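**Re: [ruldale-kitchen] Divided tubs for the cutlery trolley**

From: Chrysanthi Vasilakis
To: ruldale-kitchen list

Ifigeneia Zacharopoulos wrote:

> Has anyone looked at the white two-part tubs yet? Jollcombe are clearing their store at the end of October and will let us have 27 of them. I'd like to say yes, but I need to know whether they suit the trolley before I do. The old grey trays have no divider and everything ends up in one heap.
>
> Also, do the corners clean up all right? That was the trouble with the Vundari ones.

I've got one on the table at the hall. Two pictures of it below.

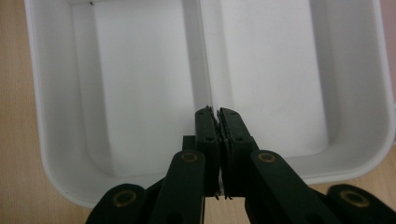
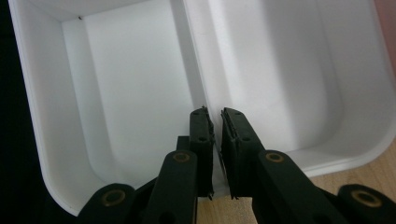 *The white tub from above, divider in the middle, in both pictures.*

The two sides are much the same width, so forks in one and knives in the other would work. Spoons would need a second tub. The divider goes straight down the middle and I can't see a way of moving it, so we'd have to live with that.

On the corners – they're rounded inside, which is the main thing I wanted. The Vundari trays had square ones and you had to go round them with a brush. There is a small dark speck high up on the wall in the left side, visible in both pictures. I haven't tried to get it off yet. If it's a mark in the plastic I'm not bothered.

The rim is thick and I found it comfortable to carry by. I measured the outside at 396 mm on the long side. The trolley shelf is 700 mm, so one tub fits lengthways with room left over, but two end to end will not go. Side by side across the shelf they might. Could someone who is in before lunch measure the depth of the shelf? I only had the short tape with me.

Zervas wanted 3 of them for the tea hatch as well, for sachets and stirrers, so please count those in if you're replying to Jollcombe.

I'd take them. Ifigeneia, can you ask whether they come with lids?

Chrysanthi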